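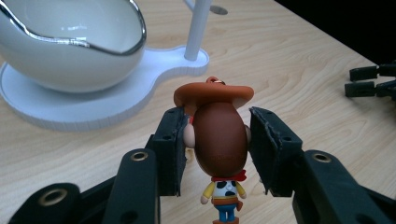

Sreekumar Pai would record the reaching motion separately from the grasp, and he asks that posters state how many demonstrations they have before requesting advice on training.

The inquiry to which he was responding is reproduced below as submitted.

Zihan Qin
Posted in February
Our group at Flarnside is teaching a tabletop pick-and-place task with hand-held grippers. The objects are small toy figures, and each is to be lifted and set down in a bowl. We have collected 80 demonstrations from 4 operators. The trained policy reaches the figure reliably but frequently closes the fingers too early, and the figure is pushed over before it is held. Should we collect more demonstrations of the same type, or is there a fault in the manner in which the operators are performing the task? We would also welcome views on whether remote control of the arm would give more consistent results than demonstration by hand.

Share (3)

Sreekumar Pai
The number of demonstrations is modest, but I would examine the operators' timing first. People who are confident with a gripper begin to close the fingers while the hand is still moving. A person corrects for this without noticing. A policy trained on the recordings learns the early closing and does not always learn the correction.

Please ask each operator to bring the fingers to either side of the object, hold still for one full second, and only then close. The same pause should be observed before release. Review the recordings by operator as well. In our work on the Kavton cell, one person out of 9 was responsible for most of the early closures, and removing that person's sessions improved the results more than new data did.

Vary the starting position of the figure and the direction it faces. A figure with a wide hat or a large head presents a different width at each height, and operators should agree in advance on where it is to be held – at the head or at the body – and keep to that decision.

With regard to remote control, it records the motion of the arm itself and therefore avoids poses the arm cannot reach. It is considerably slower, and our operators tired of it within the hour. I would not change methods until the timing has been corrected.

Share (11)
2 comments

Boutros
We had 3,000 demos and it still knocked things over. Softer pads helped a little. Check that your gripper width is being logged at the same time as the video, ours was behind.

Share (1)

Tikum Help uses cookies to remember your settings and to measure visits. By continuing to use this site you accept our cookie policy.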